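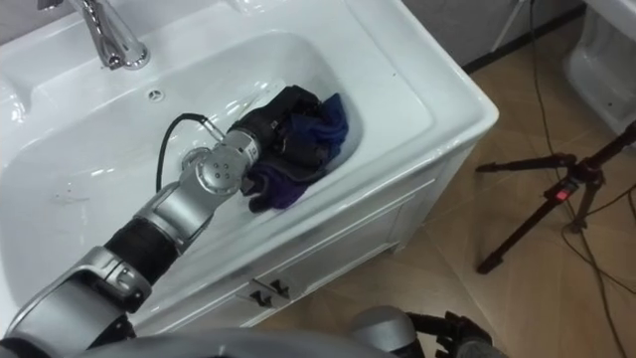 Our project looked at how away fans of a small soccer club get to matches, what it costs them, and what would make them go more often. The club is Brunton, which plays in a regional league and draws a home crowd of around 1000. We chose it as two of us already go to the games. The survey also had a section on facilities at the grounds, and the restrooms came up far more than we had planned for. What people asked for was basic: a clean white basin, a faucet that runs, soap, and paper towels that last past halftime. We had written one question on this and ended up adding two more after the pilot.

Method

We handed out paper surveys at four away games and put the same questions online for two weeks. The paper version took about five minutes. We got 182 completed surveys back. Of these, 93 came from people who had been to at least three away games this season, and we treated them as a separate group called regulars. Everyone else is called occasional.

We also did 16 short interviews, mostly on the supporters' bus and in the parking lot at Desura, where the wait to get out is long. The interviews were not recorded. One person asked the questions and another took notes. Rhona Swanson typed up the notes the same evening and sorted the answers by topic.

Travel

Most regulars share a car. The supporters' bus is popular with older fans and with parents bringing children, but it leaves early and makes one stop, so people living on the east side of town have to drive to it anyway. Several of them said that once they were in the car they might as well keep going. Trains only work for Desura. The ground at Jernusix is a long walk from the station, and after an evening game the last train has usually gone.

Tickets

Ticket prices in this league are set by the home club. Occasional fans named price as the main reason they stay home. Regulars complained less about the price and more about how tickets are sold. Jernusix sells away tickets only at the gate, in cash, from one window. Rirari sells them online but charges a fee on each ticket, so a family of four pays the fee four times. Fans wanted one fee per order.

Kickoff times

Changes to kickoff times caused the strongest comments. Two games this season were moved from Saturday afternoon with short notice. People who work shifts could not swap in time, and the bus company kept the deposit for one of the trips.

Grounds

Rirari got the best ratings for facilities and food. Desura was rated well for the view from the away end and poorly for the line at the restrooms. Jernusix came last on nearly every question, although its staff were described as friendly.

Problems with the survey

We only reached people who already go to away games or follow the club online. Fans who have stopped going are missing, and they may have different reasons. One game was played in heavy rain and we got few surveys back that day, some of them hard to read. We also forgot to ask for age on the first batch of paper copies, so we left age out of the results.

Suggestions

The club could add a second bus stop on the east side and test it for a few games. It could ask the league for a minimum notice period before a kickoff is moved. We sent a two-page version of this report to the Brunton office in August and have been asked to bring the full results to the next fans' meeting.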